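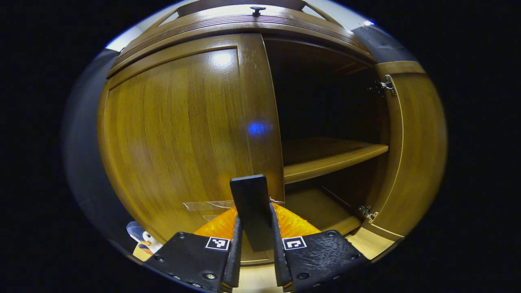 Wooden cabinet, right door open.

Notes from my first amateur MMA camp, for anyone thinking about taking a fight. I train at Jandine, a small gym outside Korncombe. I'm 1-0 now, which is not a lot of experience, so read this as one person's notes. 1/13

The camp was nine weeks. I'd been training for three years before that, mostly grappling. My coach wanted me to wait until my striking was decent. I wanted to go sooner. He was right. 2/13

Weight. I fought at 155. I walk around at 168, so I had 13 pounds to lose. I took 10 off slowly with food and did the last three with a hot bath the night before weigh-in. I wouldn't cut more than that for an amateur bout. 3/13

Food was boring. Rice, eggs, chicken, frozen vegetables, oatmeal. I ate 2,000 calories on light days and more on sparring days. I went too low in week four and had two terrible practices. Fixed it by eating more at lunch. 4/13

Sparring. Two times a week, one hard and one light. We stopped hard rounds 17 days out. I've heard of people sparring hard the week of the fight. My gym doesn't allow it. 5/13

I got a cut over my eye in January from a head clash. Four stitches and no contact for a while. I did footwork and bike sprints and drilled getting up off the fence. That drill ended up mattering more than anything else I did. 6/13

Paperwork took longer than I expected. Blood work, physical, eye exam, license form. Start all of it the day you agree to the fight. My blood work had to be redone and I got the second result with 96 hours to spare. 7/13

Money. Amateurs don't get paid. I covered the medicals, gas and one night in a motel. The promoter, Gallegos, covered the license fee and gave me two tickets for family. Ask about this before you sign. 8/13

Fight day is mostly sitting. Bring a book, a sweatshirt, flip-flops and food you already know you can keep down. My bout was listed sixth and ended up ninth. I warmed up too early and had to do it again. 9/13

The fight. I lost round one. He had a good jab and I stood in front of it. Round two I got pressed to the fence, got taken down, got back up and landed my own takedown — same move we'd been drilling for weeks. I stayed on top until the bell. 10/13

Round three was all wrestling. I was tired but he was more tired. Split decision for me. I've watched it back and I can see how one judge gave it to him. 11/13

Gear, since people asked. I used Kinda shin guards and headgear in camp and they held up fine. The mouthguard was from my dentist. Get that one made properly, the boil kind kept coming loose on me. 12/13

Next one is probably in the summer. Before then I'm working on head movement and taking a few boxing-only classes. If you're near Korncombe and want to try a grappling class, the beginner one is at noon and the first visit is free. 13/13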